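**Zolline Community Trust — Call for Participants: Household Electricals Reuse Study**

The Zolline Community Trust invites residents of Brukness and Skitby to take part in a study of how households store, repair, pass on and dispose of electrical goods. The study is open to tenants, owner-occupiers and people living in shared accommodation. No technical knowledge is required.

An earlier postal survey by the Trust received 1,336 replies. Many respondents reported keeping equipment they no longer used, most often kettles, radios, telephones and computers, and a large number were unsure where such items could be taken. The present study will look at these decisions more closely.

**What taking part involves**

We are seeking 35 households. Each will be asked to:

- keep a short diary of electrical items bought, repaired, lent or discarded over 10 weeks;
- attend two group discussions at the Ban Street Library, Brukness;
- complete a closing interview, in person or by telephone.

The diary should take a few minutes each week. Participants may bring one unwanted item to the second discussion, where the group will consider whether it might be repaired, used for parts or recycled.
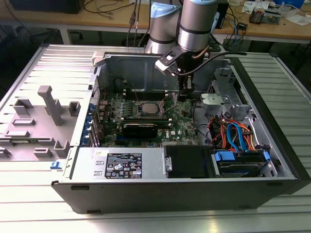
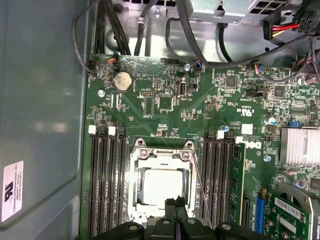

*Desktop computer opened to show the motherboard and processor.*

**Who may apply**

Applicants must be aged 18 or over and must have lived at their present address since before March. One application should be made for each household — other members are welcome to contribute to the diary. We particularly wish to hear from people who rent and from those without regular use of a car.

Each household completing the study will receive a payment of £80. Bus fares to the library will be repaid on production of a ticket.

**Personal information**

Diaries and interview notes will be stored under a household number. Names and addresses will be held separately and will not appear in any report. Participants may withdraw at any time without giving a reason.

**How to apply**

Application forms are available from the library desk and from the Trust's office in Skitby. Completed forms should be addressed to Min-kyu Sun, Study Co-ordinator. Questions about access or interpreting should be directed to Byung-chul Ryu at the same office. Applicants will receive a written reply within 4 weeks.

Issued April 8, 2026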